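Rally safety walk-through, Brophy Square, August
Organizer: Flerkus Civic Forum. Permit for 1000, expect more.

Exits - OK on north and east. West gate chained, must be open by 3 pm. Recheck.

Barriers - 142 sections on the list. Two by the stage are loose, Fonov crew told.

First aid - tent up, no sign pointing to it. FIX. 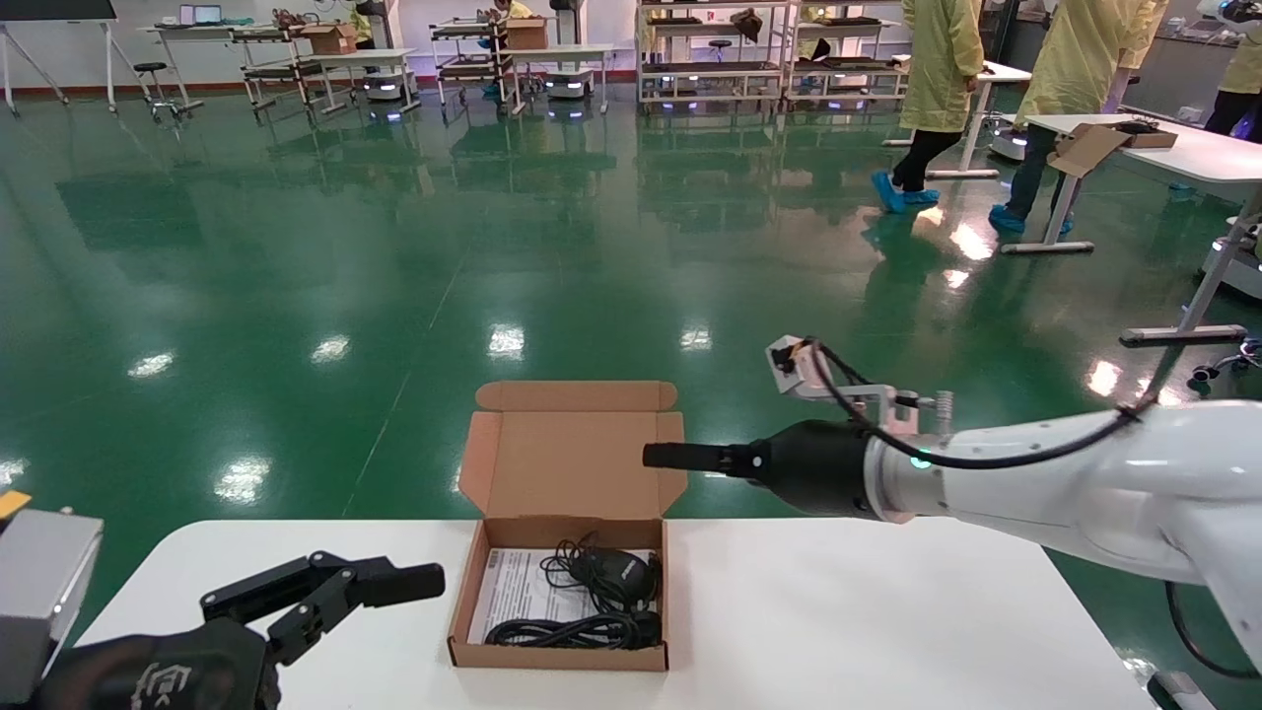 Sound and power - generator fenced, fuel stored away from crowd. Cables across the main walkway not taped down. Spare leads should be coiled and boxed like the thick black one with the mouse, leaflet kept in the box with them. Mats needed before gates open, seperate run for the press riser.

Marshals - briefing done, vests short by 15. Clendar says more are comming.

Police line - agreed distance marked in chalk, already fading. Repaint.

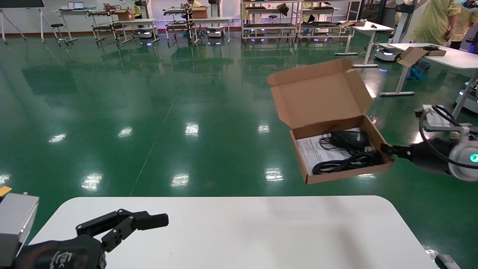

Ambulance lane - clear at 9 am, two vans parked in it by noon. Needs a marshal on it all day.

Water - one point only. Not enough in this heat. Second one by the fountain.

Stage - steps fine, rear handrail missing. No speakers up until fitted.

Result: pass with fixes, west gate and handrail first.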